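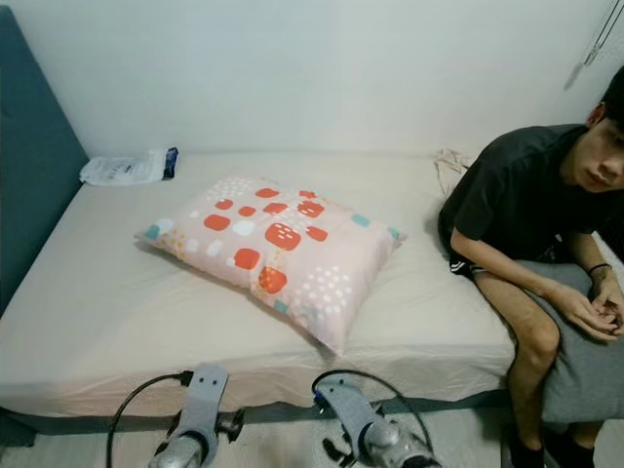 *One pillow, one fitted sheet, and you could sleep on that tonight.*

I have been arguing with my friend Lieselotte Rathjen about beds for years now, and I'd like to set out my side of it properly, without her topping up my tea and changing the subject. My view is that most of us put far too much on our beds. Lieselotte has eleven cushions on hers (two of them shaped like shells) and a runner across the bottom, and every night the whole lot goes on the floor and every morning it all comes back up again. She timed it for me once, very proudly, and it was nearly five minutes. Five minutes! For cushions no head ever touches!

A bed wants a sheet that fits, a pillow you like, and something to keep you warm. I'd put the pillow first, and if you're going to have just the one then let it be a cheerful one. Pink with orange-red squares all over it, why not? I grew up with white pillowcases, ironed, folded in three, and I was a grown woman before it dawned on me that I could buy one with a pattern. Mine has lemons on it. Against a plain beige sheet and a white wall you really do need something like that, otherwise you might as well be sleeping in an envelope.

I also like a pillow dropped in the middle at an angle, corner pointing at you. My aunt Inmaculada Cuesta would have had it squared up against the headboard before you'd finished your sentence. She ran a guest house and had views. But a bed at home gets sat on, and things get put down on it - a bag, a crumpled cloth, the jumper you haven't decided about. I think that's lovely. It's the best table in the house.

Which brings me to sitting on the edge. When we were little this was forbidden, because it was supposed to ruin the mattress, and I still hear people say it. I have sat on the edge of mine every single day to put my socks on and think about what I've got to do, and the mattress is fine. A bit of a dip, perhaps. Where else are you meant to sit in a bedroom? We had a chair in ours for a while and it disappeared under clothes by the end of the first week.

I will give ground on headboards. I used to say they were a waste of money and then I slept at Kamonchanok Ruangrit's for a fortnight one December, in a room with a tall padded one, and I read more in those two weeks than I had all year. You lean back and it just holds you up. I came home and looked at my bare wall with real dislike. I've since put 200 pounds aside for one, and if anybody knows where to find a teal one that doesn't wobble, do write in.

What I won't give ground on is the fitted sheet. Lieselotte uses flat ones with hospital corners and says fitted ones are for people who have given up. Well, I have given up, quite happily, and my sheet stays on all night. Folding the things is another matter. Esperanza Pastor has shown me how to do it at least three times, tucking one corner inside the next, and each time I nod and go home and roll it into a ball and shut the cupboard door on it quickly.

Lieselotte has asked for a right of reply, so she can have next month's page, cushions and all.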